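Thread: Zipper bags for packing, worth paying extra?

beryl_l
20 October 2025
Moving my mom's linens into storage and trying to decide on bags. The Tredar ones are 46 cents each if you buy a big box. The store brand is less than half that. Is there any real difference or is it all in the label?

konradj
Label. I packed 60 of the cheap ones in February and have had no trouble with them.

msugiyama
Depends what you mean by trouble. Have you opened any?

konradj
A few. They open, they close. It's a bag.

msugiyama
I'm not sold on either kind.

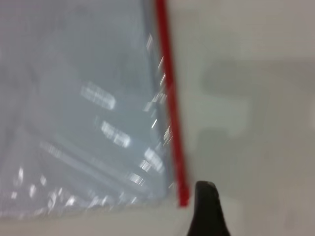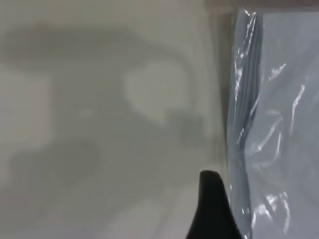
My complaint is with colored zippers. Every seller swears the color helps you see whether the bag is shut, and I don't buy it. A red strip like the one in the first picture shows you where the zipper is – fine, I'll give them that – but it looks the same to me if an inch in the middle has popped back open. I still run my thumb along the whole thing. So why pay more for it?

beryl_l
Because I'm 71 and I can't find the clear ones without my glasses?

msugiyama
OK, that's a fair reason. It's still no seal test.

czes_m
What bothers me more is the package in the second one. See how the plastic bunches up along the left side? I'd bet a stack of those takes up more shelf than folded sheets in a plain box. People bag everything and then wonder where the closet went.

konradj
Sheets in a plain box get dusty. You can press the air out of a bag.

czes_m
And how much of it comes back in a week? I've yet to see anybody measure.

beryl_l
I have a closet, not a lab. Would a cardboard box with a lid do for pillowcases?

czes_m
If the place is dry, yes. Is it?

beryl_l
The storage people say so.

msugiyama
They would say so. Go look at the unit after a good rain before you buy 247 of anything.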